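Week 5: Motion planning in simulation

Reading for this week: unit notes, section 2 (collision checking), and the Stanitis planner guide on the unit page.

Last week we computed joint solutions for a single gripper pose. This week we need a path between two poses that keeps every link of the arm clear of the table, the fixture and the arm itself. A pose that is reachable is no use to us if the elbow has to pass through something to get there.

The planning scene

The planner has no knowledge of what the renderer draws. It works from its own list of collision shapes, which you load from the scene file at startup. Large items such as the table are stored as boxes. The fixture is stored as a mesh, because a single box around it would fill in the slot and rule out every grasp near the rail.

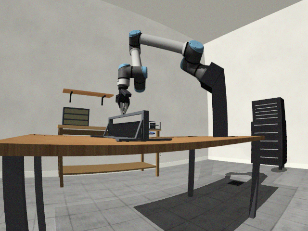 Each shape also carries a padding value. Start with the default. If you increase it, the arm keeps a wider clearance, but the planner will begin to reject goals where the fingers come close to the fixture. Padding can be set separately for the gripper and you will probably want to do this in Task 2.

Sampling and smoothing

Stanitis uses a bidirectional tree planner. One tree grows from the start configuration and one from the goal, and the search stops when they connect. Because sampling is random, two runs with different seeds will give different paths. Use seed 882 for all marked work so that your tutor can reproduce your result.

The raw path is usually jerky. Run the shortcut smoother for 160 iterations, then check the smoothed path for collisions again at the finer step size. Students lose marks every year by checking only the raw path.

Lab tasks

Task 1. Load the scene file and display the collision shapes over the rendered view. Correct any shape that is out of alignment.

Task 2. Plan from the home position to the pre-grasp pose over the rail. Save the joint trajectory and plot each joint against time.

Task 3. Replace the final approach with a straight-line Cartesian move - the free-space planner gives no guarantee about the direction the fingers arrive from.

Submit your trajectory files and plots through Hekeck by 5 pm on Friday. Name each file with your student number and the task number. Late work is handled under the usual faculty policy.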